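Evidence room walk-through, Larkcombe annex, December. Second visit. Comments are mine unless marked. Items scored OK, NO, or OPEN. I've used OPEN wherever I was told something was fine and couldn't check it myself.

**1. Access and keys**

- [x] Outer door locks without being pulled – OK
- [ ] Sign-in sheet complete – NO. Two entries have a time in and no time out. I was told both people "definitely left."
- [ ] Door code changed after last staff departure – OPEN. The desk says yes. There is no record of it, and the code I was given in the summer still opened the door.

**2. Property held for criminal trials**

- [x] Sealed bags initialed across the tape – OK on the shelf I pulled
- [ ] Item 1131 on its assigned shelf – NO at 10:15, found at 10:40 one bay over. The log says it never moved. One of those is wrong and I don't think it's the shelf.
- [ ] Weapons stored apart from clothing and paper – OPEN. The cabinet is labeled for it. Nobody on shift had the key.

The Harries assault file is set for trial early in the new year, so I asked for its chain of custody sheet first. It has 46 signatures. I can read perhaps half. If a defense lawyer asks who "R-squiggle" is, somebody in this building will need an answer, and I didn't get one.
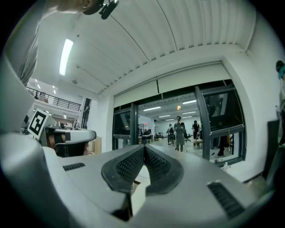
I also asked why the sheet goes back to the front desk each night when the written procedure keeps it with the property. The reply was that it has always been done that way at Larkcombe. I've marked the procedure as not followed. If the desk prefers its own method, it can write that method down and get it approved.

**3. Drugs and cash**

- [x] Two-person count for cash – OK, watched one
- [ ] Scale calibration current – OPEN. Sticker present, date rubbed off.
- [ ] Destruction orders matched to court disposition – NO. The Flornelley plea was entered on a Tuesday and the order is dated the day before. Probably a typing mistake. "Probably" isn't good enough for a destruction order, so I want the original pulled.

**4. Alarm and temperature**

- [x] Alarm panel shows no faults – OK
- [ ] Fridge log – NO. Same reading, same pen, every line for the month. I'd like to meet a fridge that steady.
- [ ] Skadwood service report on file – OPEN. Invoice seen, report not seen. Paying for a service visit doesn't prove there was one.

**Reply from Yoshinori Nomura, property supervisor:** Sign-out gaps corrected. Will reprint the custody form with a box for printed names. Disagree on item 1131, bay labels were swapped during shelving work.

My comment on the reply: the printed-name box is a good fix and should have been there already. On 1131, I'd accept the label explanation if anyone can show me when the labels were swapped. Section 2 stays at NO. Fridge log not addressed at all.

Still needed before sign-off: new door code, legible names for Harries, cabinet key, Flornelley original, Skadwood report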